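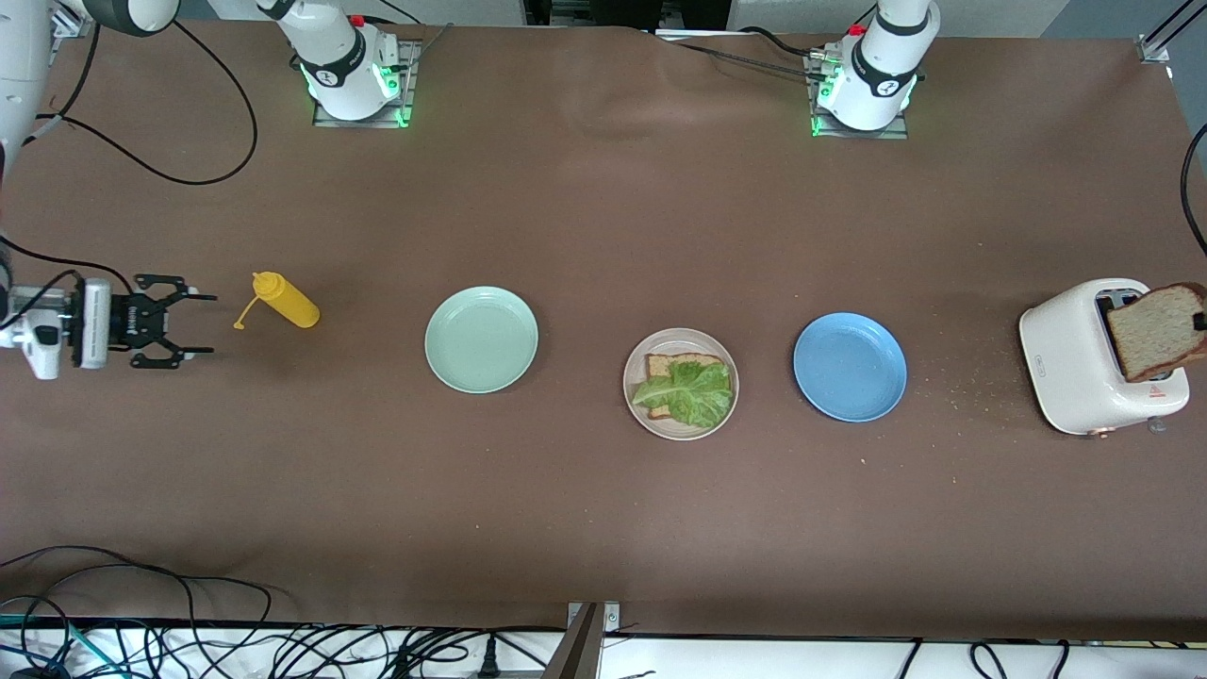

Slide 1. The sandwich table, both arms powered, one slice on the plate and one in the toaster.

We use cookies to remember your settings and to count visits. Accept all / Only necessary

Looking after a two-arm table: what we do before, during and after a shift
Speaker notes, Mio Imai
Coltden users' afternoon, Tuesday, April 21, 2026

(Wait until the door is closed. Say good afternoon. Microphone is on the left side of the desk.)

Thank you for coming. My name is Mio Imai and I keep one cell running at Lulen. It is only one cell, so my talk is small. I will not speak about learning or about software, because my colleague Hongjun Gu has done this before lunch and much better than I could. I will speak about cables, cloths and crumbs.

Please look at the green rings at the bottom of the two arm bases. In our room this is the first thing we check in the morning. Both rings must be green before a person puts a hand on the table to arrange the plates. If one ring has another colour, we stop and read the message on the screen. We do not press reset first. In January we pressed reset first, two times, and we lost the message both times. Yuto Ogura then had to search the log for a whole afternoon.

(Slow down here. Last time I was too fast.)

Now the base plates. Each arm stands on its own grey metal plate. We check the plate bolts every Monday with the torque wrench, always in the same order, and we put a line of paint pen over each bolt head. When the line is broken, the bolt has moved. It is a very old method and it costs almost nothing.

Next, the table covering. It is brown and smooth, and near the top in the middle you find a few small wrinkles. I want to be strict about wrinkles. A plate which stands on a fold is a little higher on one side, and then the fingers close at the wrong height. We lift the covering, pull it from the corners and press it down again with a dry cloth. We keep the plates away from the folded part until this is done.

Crumbs. Between the toaster and the blue plate there are always crumbs. We brush them away after every seven runs. Use a soft brush and move it away from the arms, towards the front edge. Do not use compressed air. We tried it, and the crumbs went into the finger slides of the gripper, and Vicente Huenchumán had to take the gripper apart. He was polite about it.

The gripper itself. It has two fingers and they are open when the arm is at rest. With the power off, we wipe the inner faces with a damp cloth, then with a dry one. Sauce is worse than crumbs. If the squeeze bottle has leaked at the nozzle, the fingers become sticky and the bottle does not fall when it is released. Therefore we clean the bottle also, and not only the robot. The wrist camera is cleaned last, with a lens cloth which is used for nothing else.

(If somebody asks about gloves: yes, thin ones, changed between the sauce and the camera.)

Cables. This is the part where I am a little ashamed. Under the front edge of the table there are many black loops on the white floor, and a few teal ones between them. We have a plan to put them in a tray. Until then, the rule is that no person pulls a cable to see where it goes. You follow it with the finger from the plug. Every plug has a paper label at both ends, and the list is in folder 1010 on the shared drive.

On the table top, the long black cable which makes a wide curve must stay free. We move the arm slowly by hand through its reach and watch the cable the whole time. If it becomes tight, we give it more length at the clamp. If it touches a plate, we give it less.

The toaster is not a robot part, but it stops the cell more often than the arms do. We empty the tray underneath when it is cold, and we put it back on its tape marks.

Our maintenance book now has 100 entries. Please write your entries in full sentences. Mojtaba Bakhtiari from Cemel will show his form after the break, and I think it is better than ours.

(Questions. Leave slide 1 on the screen. Spare fingers are in the box by the door, order code 3909, please give them back.)

Related items
Choosing a brush for small workcells
Ishida room: booking and keys
Paint pens and bolt marks, a short guide
Notes from the January users' afternoon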